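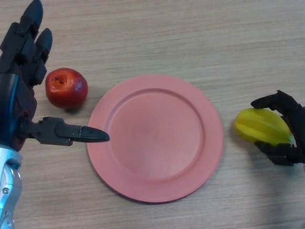 Bralent Table Oil, Natural Finish

Sold by Velon Home Supply
Category: Kitchen and Dining / Wood Care
Size: 20 oz. bottle
In stock at the Mulcahy warehouse

Our take

We didn't want to carry another table oil. We already had two, and the claims printed on most of these bottles read as if they were written by somebody who has never eaten at a table. "Revives tired wood." Wood doesn't get tired. It gets dry, it gets scratched, and it picks up rings from cups that people swear they put on a coaster.

So we left the Bralent sample in a drawer for a couple of months and only tried it when we ran out of the other stuff. It's a decent oil. It soaks in at a reasonable speed, it doesn't smell like a paint store, and it leaves bare wood looking like bare wood. That last point matters if you have a pale top with the grain showing and want to keep it that way. Plenty of so-called natural oils turn a light table orange by the third coat.

What it does

Puts a thin layer of oil into the surface so that water beads up long enough for you to find a cloth. Evens out the color between the part of the table that gets used and the part that doesn't. Makes crumbs easier to wipe off.

What it doesn't do

The maker's leaflet says it "repairs surface scratches." We don't believe that, and our test boards didn't either. Fine scratches look fainter while the oil is fresh and come right back as it dries. Anything you can catch with a fingernail needs sandpaper.

It won't get through varnish, lacquer or polyurethane. If your table has one of those on it, the oil will sit on top and go sticky, and you will write us a bad review. Put a drop of water on the wood and wait. If it darkens the spot, the wood is open and the oil will go in. If the drop just sits there, save your money.

It isn't heat protection. Use a trivet.

How to use it

Wipe the table down and let it dry overnight. Shake the bottle. Pour a little onto a cotton rag — less than you think — and rub it in along the grain. Leave it for 20 minutes, then wipe off everything that's still wet on the surface. Most complaints we get about tackiness come from skipping the wipe.

Keep food and dishes off until the next day. For a new or very dry table, do a second coat the following evening. After that, go by how the wood looks. The label recommends a fresh coat every month, which we suspect has more to do with selling bottles than with wood. Our own break room table was last done in June and still sheds water fine, except at the end by the coffee maker.

Lay used rags flat outdoors until they're fully dry before you throw them out. Oily rags in a pile can heat up and catch fire. This one we're not sceptical about.

Coverage

The label says 40 square feet per bottle. We got nearly 13 on a thirsty old top and a good deal more on one that had been oiled before. Order by the condition of your table and ignore the big number.

Food contact

The maker describes the dried finish as food safe. "Dried" is the word to notice. We'd be comfortable with a piece of fruit rolling around on it after a few days. For cutting boards we'd sooner sell you plain mineral oil, which costs less and does the job.

Compared with the Omcombe Board and Table Wax

The Omcombe gives a little more shine and feels smoother under the hand. It also shows every plate mark and has to be buffed, which gets old fast on anything bigger than a side table. We keep both. If you like a soft, flat look, get the Bralent.

Shipping and returns

Ground shipping only. Unopened bottles can come back for a full refund. Opened bottles can't, so do the water test first.

Not included: rags, gloves, applicator pad. The pad sold separately by the maker is a sponge in a nicer box — an old T-shirt works as well.

Page last updated December 23, 2018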